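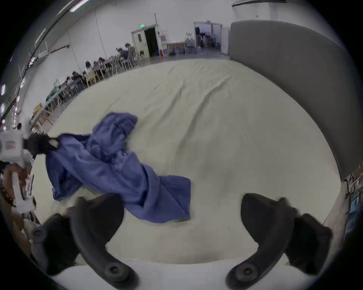 Dornora Makerspace forum > Builds in progress > Hand-held grippers, second pair

benchwarmer_jt
Hi all, long post, so get a coffee. The second pair of grippers has reached the point where I'm willing to talk about it in public. Same idea as the first pair: you hold one in each hand, squeeze, and the two curved fingers close on whatever you're after. The plan is still to get the finger shape right by hand before I hang anything on the Rothe arm, which has been sitting in my garage since March waiting for me to be ready.

What's new is the curve. The old fingers were straight and they were lovely on blocks and cups, and hopeless on laundry. These ones arch over and come in at the tips, so they can get down around a fold and take hold of it. I'm on version 23 of the finger, if you count the ones that snapped (I do, I grieved for every one). Cloth is still the hardest thing I've tried. A shirt never lies the same way twice, and on a bed it's worse than on a table – the mattress gives when you push down, so the tips sink before they pinch.
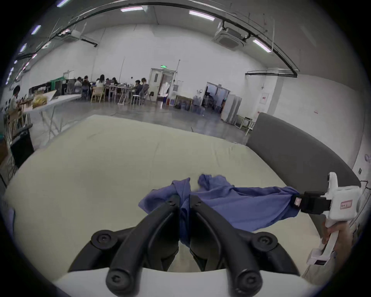

With two people it gets a lot easier, one holding an end tight and the other picking up the slack in the middle. My best run was 11 folds in a row without dropping a corner, and I was so pleased I had to go and tell my mother on the phone. She asked why I don't use my hands.

Questions for you lovely people: softer tips, or more squeeze? And has anyone tried the Fedach flexible filament for fingers?

solder_and_tea
Oh, I love this! Softer tips, every time. I had the same trouble with a sock sorter years ago and ended up gluing on strips cut from a kitchen glove. Ugly as sin but it held.

Rothwell_K
I'll disagree, kindly. Soft tips drag on cotton and you end up pushing a wrinkle ahead of you. I'd keep them hard, make them narrower, and add squeeze. Mine are 16 mm across and I wish they were thinner.

Jintana Saengthong
Hello from the Tuesday crowd. I've printed with Fedach and it's fine, but slow, and it strings like mad unless you dry it overnight. I wouldn't do the whole finger in it. Print the arch hard and slip a little cap over the end, then you can both be right :)

Rothwell_K
A cap will come off inside a sleeve. Ask me how I know.

benchwarmer_jt
Jintana, that's a lovely idea and I'm going to try it, and Rothwell, I'll pin the caps through so you can sleep at night. I've got a Dreller spring coming too, a bit stiffer than the one I have, so I can test the squeeze separately. Will post the files once I've tidied the names, they're all called "final" at the moment.

solder_and_tea
Bring them over when you do, I've got a basket of towels that needs folding anyway.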